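I've been arguing about kitchen manners all week, and I blame Roos Groen. She writes the house rules at Prolent, where they teach robot arms to tidy up, and her favourite (she says it's rule 3, I'd make it rule 1!) is wonderfully plain: nothing gets gripped until the program has said which thing it's after. Bowl or cup, make up your mind, then move.

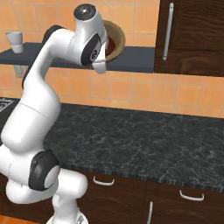 The simulated kitchen, with the gripper at the shelf and a bowl just behind it.

Every new routine has to pass in a pretend kitchen like this one before it gets near real crockery, and I'm all for it – I've lost enough mugs to people. Lemlem Zeleke, who checks the results, wants 10 clean runs in a row. One nudge against the shelf and you're back to zero, which sounds harsh until you hear her laugh about it.

The rules went round in draft in May and the second version is out on 10th August. Roos is still fussing over the wording of "clean". I said a wipe with a tea towel, and she did not write that down.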